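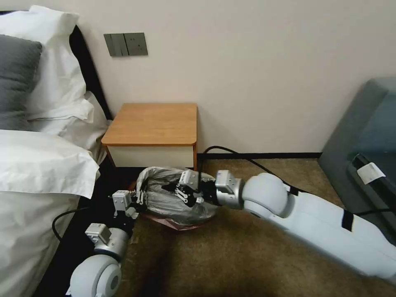 How to wash down render without wrecking it

Every spring someone tells me bleach and a hired pressure washer will bring a rendered wall up like new. I have my doubts. Most of the damaged walls I get called to in Lirkden were blasted by their owners on a sunny weekend in May.

Start by pressing the wall with your thumb. If it crumbles, or sounds hollow when you knock it, put the machine away and get it patched first. Tape over the air vents and outside sockets.

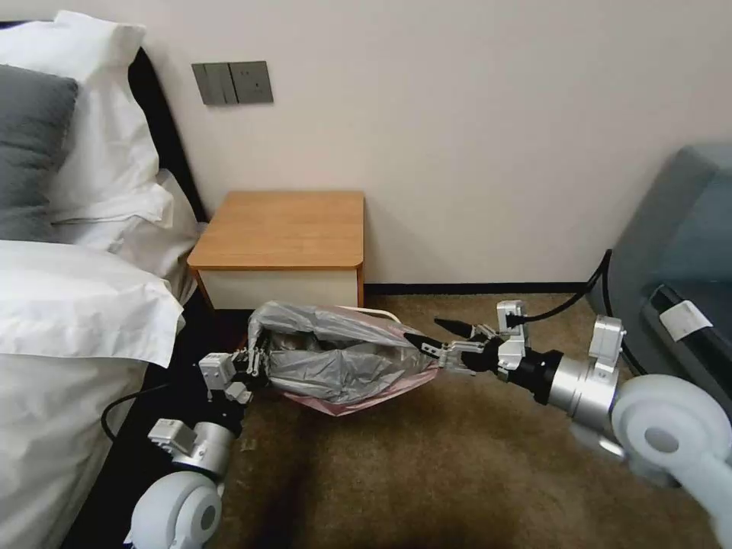 Photo: Brelteck

Mix your cleaner as the label says. I use Jara wall wash, though I don't believe the "no rinse" claim and rinse it anyway. Brush it on from the bottom up and give it 22 minutes, and don't let it dry on the wall.

Rinse from the top with the widest fan nozzle you have. Stand well back — 8 feet to begin with — and never go nearer than 6. The Cluten hire leaflet talks up 200 bar as if more were better. On render it's a good way to buy new render. 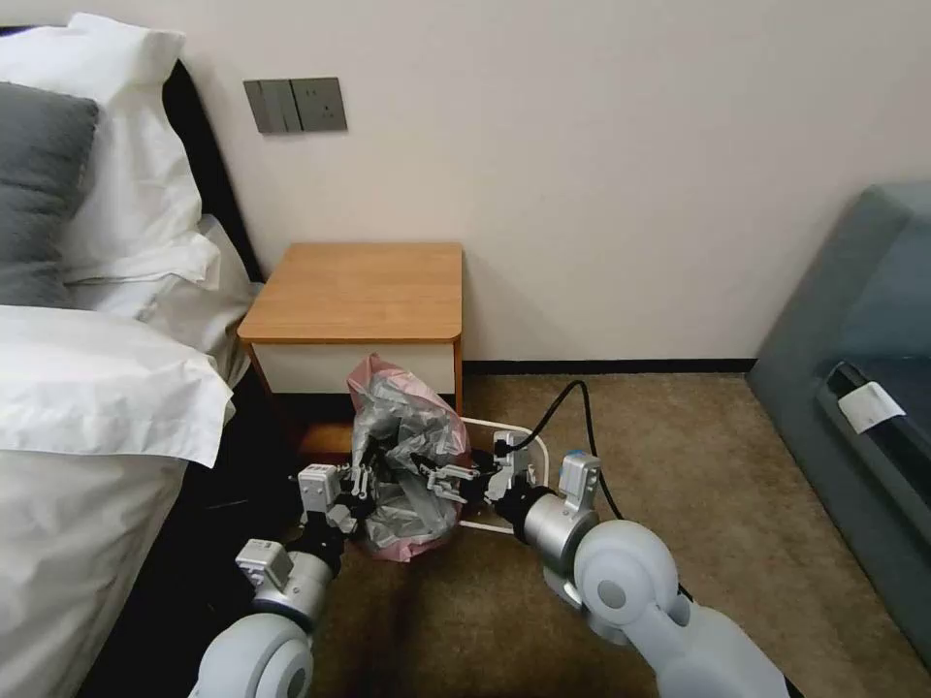
Keep the lance moving and aim slightly downwards, so water isn't driven up behind the sills. Green stains that won't shift want a second coat of cleaner and a soft brush. Leave the pressure where it is. 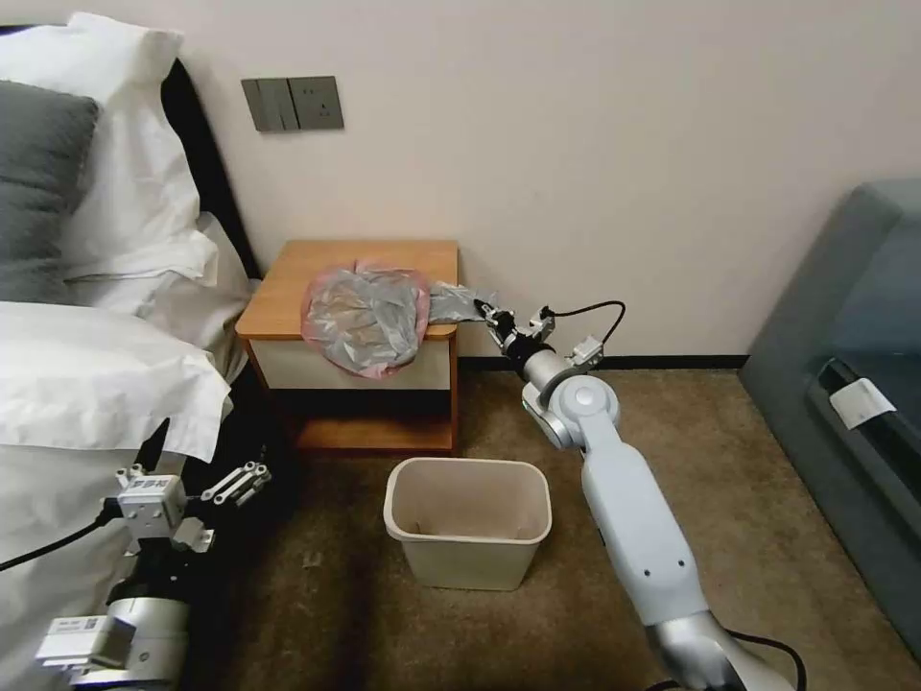 Can I paint the wall the next day?
Leave it at least a week of dry weather, and longer on a north-facing side. The tins that promise otherwise haven't seen my north wall.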